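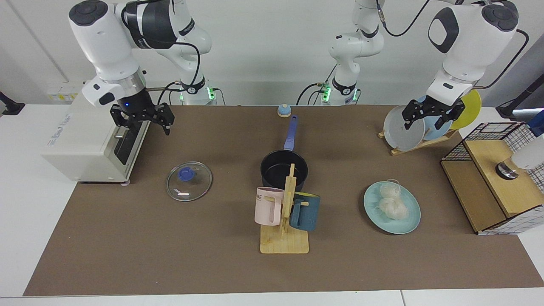 The purchasing lead at Sorkusau starts with the gripper fingers. Not the arms. "Everyone asks what the arms cost. Fine, they're the big line. But I sign for fingers, cables, mats and plates every month, and that's where the first budget fell apart."

We talked by phone between two of her meetings, so this is short.

Sorkusau runs kitchen tasks on two-arm tables: plates in a rack, mugs on a tree, a pan, a pot lid. Ordinary stuff, and it has to be bought too. She set aside 1,000 dollars for housewares in the first year and had spent almost all of it by September. "Somebody wants a glass lid, somebody wants a different rack. You can't say no, that's the work. So now it's its own line."

How many tables? They have 2 now and want 4. The plan was to order both new ones at once from Skiltano, the reseller. She's changed her mind on that – one first, then the other after it has run a while. Lead time is 12 weeks, longer then she'd like. "I'd still rather wait than have a crate sitting in the hall with no one free to set it up."

Setup hours were missing from the old spreadsheet altogether. Clamps, power strips, someone to route the cables. She added a column.

On service contracts she's blunter. Bridivix offered full cover, Mokgethi only parts. She took parts. "Our techs swap a gripper before lunch. Why would I pay for a visit?" Would she say the same with 4 tables? A pause. "Ask me after the third one. Maybe not."

Advice for a lab buying its first pair? Price the table with everything on it, she says, down to the noodles. Get the spare fingers in the same order, shipping is the same either way. And ask the reseller which parts are on thier shelf and which come from the factory – get that in writing.

She still hasn't settled where the fourth table goes. Facilities wants the room by the loading door. She wants the one with more outlets.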